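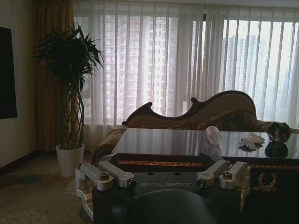 Photo: Poppy Marsden, Treninside

4. Working at tables in furnished rooms

Read this section before the first run in any room with polished furniture.

4.1 Before the run

1. Walk the room and note glossy tops, glass items and sheer curtains. Reflections can upset depth readings.
2. Remove glass and anything the owner would not want handled.
3. Check that the arms can open fully without touching a wall or door.
4. Set the arm speed to level 3 or lower.

CAUTION: Do not start the arms while anyone is within reach of them.

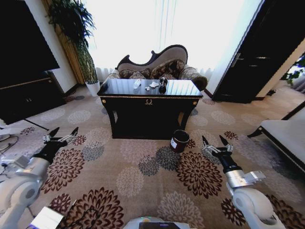 Birkett asked whether level 3 is too slow for tissues and other light items, and would like level 5 allowed once the table has been mapped. The limit stays at level 3 for now. It will be looked at again in September.

4.2 During the run

5. Keep one person at the stop button at all times.
6. Bring the gripper down with the fingers open. Stop 14 mm above the surface and check the height.
7. Close on soft items using the Rallar light grip setting.

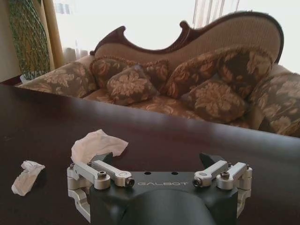
8. Lift straight up before moving sideways. Dragging an item can mark the polish.
9. If the gripper touches the tabletop, press stop and write it in the room log.

Note: Finger pads must be changed after more than 41 hours of use. Clean them with a dry cloth only.

Section last revised February 26, 2021.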